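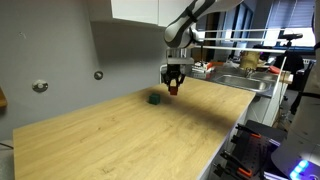 Workshop notebook – finishing room
Saturday, started just after 8 a.m.

Last updated: July

Cleared the light table by the grey wall and gave the top a wipe with a barely damp cloth, then a dry one. Went along the grain. The knot near the bottom holds dust and needs a fingernail through the cloth. The pale edge strip down the right side marks easily, so no masking tape on it please. The blue tape left a gummy line last month and it took mineral spirits to shift.

Colours under review for the Claltwood set: red-orange and dark green. Both were mixed from Derkach base, three coats, sanded with 200 between the first and second only. Fouzia thinks we should sand after the second as well. I did a spare green that way and could feel a difference at the corners but not on the faces.

Notes on the green. It goes very dark in this room. Against the light top it's easy to find, but once it sits in shadow the faces run together and you lose the near edge. Under the window in the front shop the same colour looks a full shade lighter. I'd like to add a bit of the yellow and try again before we commit. Hélène wants it left alone as it matches the old tin lids.

Notes on the red-orange. No complaints about the colour. It shows against the table and the wall both. The base coat was thin on one face of the first sample and the undercoat showed through, so I put that one back in the tray for another go. Drying time is longer than the can says. Gave it overnight and it still took a thumbprint at 7 in the morning. By noon it was fine.

Corners. We are still getting a small bead of paint along the bottom edge when the blocks are set down too soon. Raymonde's trick of turning them onto a fresh face after ten minutes helps, but you have to remember to do it and the phone always goes. Nails in a board would be better. I'll make one from the offcuts if there's time on the next run.

The order is 3,171 blocks all up, the two colours together. That's more than the drying shelf will take, so it has to go through in lots. Rhonda is working out the lots and will put the sheet inside the left door of the white wall cabinet. I'd rather it stayed there and didn't travel. The last sheet ended up in somebody's truck.

Cabinet: I moved the sandpaper and clean rags to the right side, tins to the left. The Gendodent picks are in the jar with the small brushes. They're meant for teeth but they clean paint out of a corner better than anything we've bought for the job. We're down to the last sleeve.

Wall: there's a light scuff on the grey paint, up high on the left. I don't know how old it is. There's a bit of the wall colour in a jar under the sink, but it's gone thick. Leave it until we have enough marks to bother opening a new can.

The Astenex cloths are no good on this top. They leave a film, and the next painted face picks it up. Went back to cut-up flannel.

To do:
– second green with more yellow, same number of coats
– nail board, 2 if the offcuts allow
– order picks and flannel
– ask Claltwood whether the corners should be eased any further. Their drawing says "softened" and gives no size
– the knot on the left half of the table catches a rag now and then. Fill it or leave it?

Stopped at 3. Lids on, rags out flat on the rail outside.

Comments

Fouzia Swati: Leave the knot. If you fill it we'll have a shiny spot there and you'll complain about that instead. I'll do four blocks with sanding after the second coat and four without, and not mark them on top, so you can pick blind.

Hélène Boychuk: The tin lids have faded, so matching them is maybe not such a strong argument. Try the yellow, but keep a sample of the old mix.

Chantal Boychuk: I have half a sleeve of picks at home, will bring them in.

Raymonde Beaulieu: Ten minutes is for a cool day. When the room's warm I turn them at six or seven.

Related entries
Drying shelf: new spacers
Derkach base, notes on stirring and skin
Getting tape gum off the edge strip
Rag rail moved outside
Claltwood drawing, questions so far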